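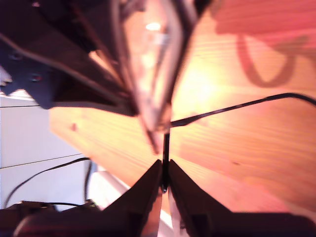

Visit report: manipulation lab open day, Padell

I attended the open day at the Padell site on Wed 24 July, on behalf of the fixtures group at Ditness. The invitation went out in June and asked visitors to register for either the morning or the afternoon session. I took the morning. These notes cover the parts relevant to our own work on small-part handling and leave out the company presentation, for which slides have been promised.

Getting there

The Monudville bus stops at the gate. Parking is limited and the visitor spaces were full by the time the first talk began. Sign-in was quick. Safety glasses were handed out at the door and had to be worn past the yellow line, including by people who already wore prescription glasses.

Arm demonstration

The main demonstration used a single arm with a two-finger parallel gripper, working over a wooden table. Isauro Meléndez ran it and took questions while it moved. The task was picking up thin, light parts and presenting them at a set angle. He began with rods, moved on to tubing, and finished with a set of clear plastic parts that he described as the hard case.

The fingers are tapered and have flat inner faces. I asked why they had not cut a V-groove, as we do. The answer was that a groove centers one diameter well and everything else badly, and the lab changes parts too often to keep swapping fingers. They accept some rotation of the rod in the grip and correct for it afterward with a second measurement. For a production cell with one part number I would still choose the groove.

Grip force is set per part in a table, with a default of 2 newtons. The controller closes on position first and then switches to force control on contact. Meléndez showed the force trace on a side monitor. The contact transient was larger than I expected for such a light part, and he agreed that the closing speed was set high for the benefit of the audience. At the normal setting a cycle takes 10 seconds, most of it spent on approach and on settling before the measurement.

Clear parts

This was the section I had come for. Clear plastic returns poor depth data, and glare from the overhead lights makes it worse. The lab does not try to solve this with a better sensor. They train on recorded demonstrations in which a person guides the arm through the task, and they keep the lighting deliberately inconsistent between recordings. The set in use that day held 1004 demonstrations. Meléndez said the gain from the last 300 was small and that he would have preferred to spend the time on varied part orientations.

Nobody in our group should read this as a finished method. Success rates were given verbally, for one part family, and I did not see the test protocol. I have asked for it in writing.

Cabling

Cable routing took up a good part of the discussion afterward, as it usually does. A visitor from Effiong asked about strain on the wrist connector during long rotations. The lab limits wrist travel in software and leaves slack between the arm and the table. That works on a bench. It would not pass our own inspection, where loose runs within reach of the gripper have to be clipped or sleeved, and I would expect a snag sooner or later with the small fingers fitted.

Brackets on the arm are made in house from flat plate and screwed on. Changing one means repeating the camera calibration, a procedure of a few minutes with a printed target. They recalibrate at the start of every working day regardless. We do it weekly, and our drift records may be worth a second look for that reason.

Other stations

There was a pallet-stacking cell, which I watched for one cycle — nothing new for us. The metrology room was open but the operator was at lunch. A poster on finger wear compared printed and machined fingers over repeated closing. The printed ones lost flatness at the tip first, consistent with what we see. No raw data on the poster; the contact address is in the handout, and I have left the handout in the group tray.

Follow-up

Request the written test protocol for the clear parts from Meléndez.
Ask whether the force table can be shared, at least for rods and tubing.
Run our own comparison of flat and grooved fingers on the two thinnest rods in stock.
Check the calibration interval against last year's drift records.

The next open day has no date yet. If a second place is available I suggest sending someone from controls, as the questions on the switch from position to force went further than I could follow up on the spot.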